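Selling Digital Products: Notes for Session 3
Licenses, list building and the price of a free ebook

Carry on from the Session 2 reading. If you skipped it, the short version is that a digital product costs almost nothing to copy and quite a lot to get anyone to want. Most of today is about the second half of that sentence.

1. What the buyer is buying

When someone pays you for a template pack, they are paying for permission to use it. The file is just how the permission gets delivered. Beginners spend three weeks on the file and four minutes on the permission, usually by pasting in terms from a site that sells something else. I once read the license on a set of wedding planner printables that prohibited reverse engineering.

Four kinds of permission come up again and again:

Personal use. The buyer may print it, fill it in and lose it in a drawer.

Commercial use. The buyer may use it in work for clients, but may not sell the file itself.

Resale rights. The buyer may sell the file as is. Whether the buyer's customers may also sell it has to be spelled out, and often isn't.

Private label. The buyer may change it, put their own name on it and sell it. Some licenses set a minimum price. Some forbid giving it away. Read them before you pay.

Write your terms in sentences your aunt could follow. Put them on the sales page as well as in the download folder, where they will be seen by the same people who read the booklet in a box of aspirin.

2. The worked case: Plurkell

Plurkell is a small shop run by Nathalie Wouters, who has let me use her numbers on the condition that I also use her mistakes. She sells spreadsheets for people who rent out equipment. Her first product, the Stako planner, went up in June at $33. She had a mailing list of 2,000 addresses, most of them collected by giving away a free ebook on an unrelated subject.

She sold 20 copies.

Work it out: 20 copies at $33 is $660, before payment fees and refunds. As a share of the list, that is one percent. Plenty of sellers would be pleased with it. Nathalie was not, having already told her brother what kind of car she was getting.

Her own list of what went wrong, lightly edited:

The ebook drew people who liked free ebooks. Very few of them rented out equipment.

The sales page described the spreadsheet (tabs, formulas, color coding) and left out the afternoon it would save.

The launch was a single email, sent at 11 p.m.

The license said "all rights included," so one buyer quite reasonably began selling the planner under the name Buckley, for less.

She could do very little about Buckley. Her later versions have a license that runs to half a page, and she tells me she has read it herself.

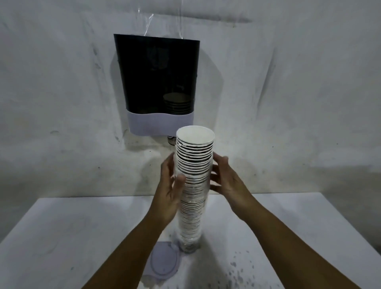

3. Pricing, or guessing with a straight face

You will see advice that prices must end in a seven. You will see advice that they must never end in a seven. Both come from people selling a course on pricing. For this class, start with three plainer questions and write your answers down before you look at anyone else's store.

What does the problem cost the buyer if they leave it alone for a month?
What do they use now, and is it free?
How many emails of support will one sale bring you?

The last one sinks more small sellers than piracy does. A $5 product with two support emails per sale is a job, and a badly paid one. Either raise the price or fix whatever they keep writing to you about.

4. Where to sell

Your own site keeps more of each sale and brings you no strangers at all. A marketplace brings strangers, takes a cut and can change its rules over lunch. Nathalie uses both - her own page for the full planner, and a marketplace called Nerkport for a cut-down version with a note inside pointing home. Check that a marketplace allows that kind of note. Some don't, and they will find it.

For next session

Pick one product you could finish in a weekend. Write the license first, no more than 200 words, then the opening paragraph of the sales page. Leave the logo alone. Bring two printed copies, one for me and one for whoever sits next to you and has agreed to be rude about it.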